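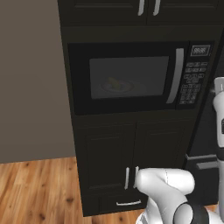

Posted by offset_tcp in Simulation and Synthetic Data, Thursday
Tags: kitchen scenes, articulated objects, Ranard, licensing

Is the Ranard kitchen pack good enough for microwave and cabinet tasks?

We are a small group training a policy for one arm on household storage tasks: open a door, place or remove an item, close the door. The real test kitchen is shared and we get it one day a week, so most of the data has to come from simulation.

Ranard sells a kitchen pack with ready-made cabinet towers, built-in microwaves, drawers and a set of dishes. The dark tower layout is the closest match to our kitchen: paired doors above and below, vertical bar pulls, microwave in the niche between, shallow drawer at the bottom. The trial license runs 10 days and I am on day four.

What I have so far:

The pack loads without edits. Joint limits on the lower doors look sensible. The two lower pulls sit very close together at the center seam, and my gripper housing covers part of the pair whenever it gets near the right one. On the camera I use for training, that means the policy loses sight of the thing it is about to grasp. The microwave window is tinted, so a plate on the turntable is visible but dim. The display reads 88:88 whatever I do, and the keypad print is not legible at my render size.

Three things I need to know before I ask for money:

Does the contact model on the microwave handle hold up over a long run, or does the gripper slide off when the door gets past halfway?

Are the contents of the cavity real rigid bodies with their own mass, or are they attached to the turntable?

Has anyone moved a policy from this pack to a real kitchen, and how much real data did it take?

The sales page covers none of this. Support replied to my first mail within a day and has not replied to the second.

skodivport_lab
Member, 3 accepted answers

We have had the full license since May and use the same tower. Taking your points in order.

Handle contact. Out of the box it is poor. The microwave handle is a long bowed shape and the pack ships it with one convex hull for collision, so the gap behind the bar is filled in. The fingers can't get around it. What looks like slip is the gripper being pushed off a solid block. Replace the hull with a chain of short capsules that follow the curve. It is an hour of work and the file format is documented. After that change we ran 327 opening episodes with no loss of grasp past halfway. Before the change I stopped a run at 17 episodes because most of them were useless.

Cavity contents. They are separate rigid bodies. The turntable is fixed in the default scene and has to be unlocked in the config if you want it to rotate. Check the bowl masses. Two of ours were at zero, which the solver treats as static, and the arm will pull on a static bowl until the episode times out.

Sight lines. The open door causes us more trouble than the paired pulls. It swings left, and from a camera in front of the tower the door edge hides part of whatever is on the left side of the turntable. Our red and white rimmed bowl is half lost in a lot of episodes. We added a wrist camera and kept the front one. You could also randomize the item position and let the policy see both cases, but success on the left side stayed lower for us until the wrist view went in.

Dark cabinets. The doors, the microwave and the niche are all close to black, so depth from a simulated stereo pair is noisy there. The silver pulls stand out well. Raise the ambient light a little, or use the ground-truth depth and add your own noise.

I can't help with transfer. We work in simulation only.
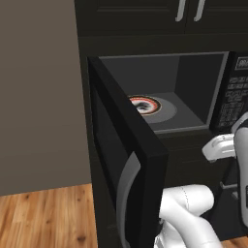
miettinen_cell2
Member

I can answer the transfer part, with the warning that it is one kitchen and one arm.

We trained on the Ranard tower and tested on a real one with similar pulls. Lower cabinet doors transferred without much trouble. The microwave did not. A real microwave door has a latch that needs a firm pull and then lets go suddenly, and the Ranard door is a plain hinge with constant friction. The policy pulled gently, felt nothing move, and stopped. We added a breakaway force at the closed position and retrained, then mixed in real demonstrations - mostly of the first few degrees of door travel. It works on most tries now. I would not run it unattended.

The capsule fix above is right. I would also thin the collision shape on the lower pulls if your fingers are thick, because the pair is close enough that one finger lands on the neighbor.

On price, ask for the single-layout license. It isn't on the sales page. It includes one tower and the dishes, and if you only need the dark layout there is little reason to pay for the rest.

cunditz_user
New member

Didn't like Ranard, too expensive. Cunditz has a kitchen too. I haven't tried the microwave in it.

offset_tcp
Original poster

Marking the first reply as accepted. The handle hull was the cause, and I found one zero-mass bowl in my copy as well. The latch force goes in next. I have written to Ranard for the single-layout price and will add it to this thread if they reply before the trial runs out.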